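Teaching the arms to spread jam

I have been doing teleoperation work for 2 years now, and food tasks are still the ones I set aside the most time for. A cup is a cup every time you pick it up. Jam changes between the first try and the tenth, and so does the bread. This post is mostly notes on how I run a jam session, written down while I still remember the order I did things in. I get asked about it by people who are starting out on the same kind of two-arm setup.

The work comes through a project called Ploltaven, a list of kitchen and table tasks that has been growing since August. Each task gets a short written card. The card for this one reads "Spread jam on sliced bread using a spoon," and that is all it says. It doesn't say which arm holds what, how much jam, or what counts as spread. The person on the controls decides, and then has to decide the same way every time, or the model gets a mix of habits it can't make sense of.

The control side

I drive both arms from a pair of smaller arms made by Cundier. Whatever I do with the small ones, the big ones copy. There is a trigger at each hand for the gripper. The copying is good but the feel is poor. When the spoon touches bread I get almost nothing back through my hands, so I work from what I see. The main view is from the head camera, and I keep it up on a monitor at eye level. I tried standing next to the table and looking straight at the arms for the first few weeks, and I stopped. If I can see something the camera can't, I will use it without noticing, and then the recording shows a move with no visible cause.

The recording software is Purkine. I start and stop an episode with a foot pedal. Before I had the pedal I used a key on the keyboard, which meant letting go of one arm, and every episode ended with a little sag on the left side. I had to trim all of those by hand.

What the episode is

I split the task into pieces in my head, even though it is recorded as one run. Right arm takes the spoon. Spoon goes into the jar and comes out with jam. Spoon goes to the slice, back of the bowl down, and moves across the middle. Left arm keeps close to the bread and steadies it if it starts to slide. Spoon goes back for more if needed.

The left arm is the part new operators forget. They park it at the side and do everything with the right. The bread then gets pushed around the table and they chase it. I keep the left gripper open and low near a corner of the slice the whole time I am working, so the model sees it waiting there as a normal part of the job. When it does need to press down, it has a short way to go.

Getting jam out of the jar was the hardest thing to learn. You have to come in at a slant, because the wrist is wide and will hit the rim if you come straight down. I aim for the spoon handle to lean to the right, get the tip under the surface, then roll the wrist before lifting. If you lift first and roll after, most of the jam falls off. A fuller jar is easier, and once it gets below half I swap it, unless the low jar is the point of the session.

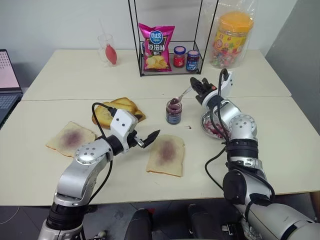

Setting up the table

1. Put the bread and jam on the front table, inside the reach of both arms. I want the jar near the middle with the right arm able to get to it without folding up. It can move a few inches between episodes, and it should.

2. Leave other things out. Toast in a pile, a dish of something red, chips on the rack on the back table. The Ploltaven rules ask for a table that looks used, and I change what is on it every so often. A model trained on a bare table gets confused the first time it meets a bag of chips.

3. Check the cables before every block. They run outside the arms and they loop. On a wide reach the right one can hang low enough to touch things, and I would like it to touch the table and not the jam.

4. Wipe the spoon, or decide not to. I do half my episodes with a clean spoon and half with a used one, and I write down which in the notes field.

5. Leave small drips alone. Wipe up big ones. A drip under the gripper will end up on the rubber pads, and then nothing holds properly.

How many, and how fast

The target for this card is 450 good episodes. On a normal day I get through a fair number before my shoulders tell me to stop, and I would sooner stop than record tired ones. Tired episodes look fine when you play them back singly. Put them side by side with the morning ones and you see the pauses. There is a hesitation over the jar that wasn't there earlier, and the model will learn the hesitation along with everything else.

I go slower than I could. The small arms let you whip the big ones across the table, and it is tempting once you know the layout. Fast moves blur in the camera and they also don't leave room for correction. My rule is that I should be able to stop the spoon at any point without jam leaving it.

Mistakes stay in if I recover from them. If the spoon catches the crust and turns the slice, I bring the left gripper over, straighten it, and go on. Those are useful. If I drop the spoon on the floor I end the episode and mark it bad. I used to throw out anything that wasn't clean, and the first model we trained on those had no idea what to do when the bread moved. It kept spreading where the bread had been.

Bread

Soft white sandwich bread is harder than toast. It gives under the spoon and it tears if you press. Toast slides more but holds its shape, so the left arm has more to do and the right arm has less to worry about. I have been doing the soft slices first and will do a block on toast after. Fresh slices every few runs. Once a slice has been spread, I sometimes leave it on the table as part of the background and start on another, so that the model has to work out which one needs jam. I don't know yet if that helps.

I don't try for an even layer out to the edges. A patch in the middle of the slice is what the card calls for the way I read it, and with this spoon and these grippers it is what I can do the same way every time. I asked for a butter knife in the next round. The handle is flatter, so it may twist in the fingers, and I might be back to the spoon after a week.

Things still to fix

The grippers need new pads. The old ones are shiny and the spoon rotates in them when it meets any resistance. The new set is coming from Deák and should be here next week. Until then I grip a little higher on the handle.

I also want a second way of resetting. Right now I reset the table by hand between episodes, which takes longer than the episode does. Having the arms put the spoon down and move the bread aside would be a task of its own, and I could record that too. I have written up a card for it and sent it in. It has 8 words in it, so somebody will have to decide what it means.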